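Gladys Waweru has been sorting small things for other people since she left the print shop at Benavides. Toy bricks are most of it now. They come to her in bags and shoeboxes, mixed with hair clips, coins and crumbs, and they go back in cups.

"People buy a big cabinet first," she says. "I tell them to wait. Get a clear table and a few cups and see what you have."

Her rule for the table is that it should be one plain color, and white if you can manage it. A raised edge or a wall at the back keeps pieces off the floor. She learned that at a house in Ranis, where she spent an evening with a flashlight under a radiator.

The cups should be low enough to see into. She sorts by color on the first pass and by shape on the second, though she knows that many collectors do it the other way around.

"If you build from instructions, sort by shape," she says. "Children ask for the red one. So I start with color – it's faster and they can help."

Her largest job was a family set of 545 pieces, which took 2 evenings. She charges 35 dollars an evening and doesn't wash anything. Washing, she says, is up to the owner.

What about the odd pieces that fit nowhere?

"They get a cup too. You go through it at the end, and half of them have a place by then."

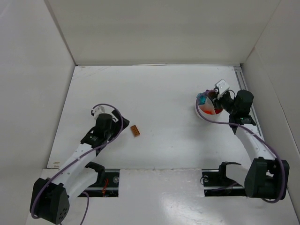
A small brick on the white tabletop, with a round cup near the back.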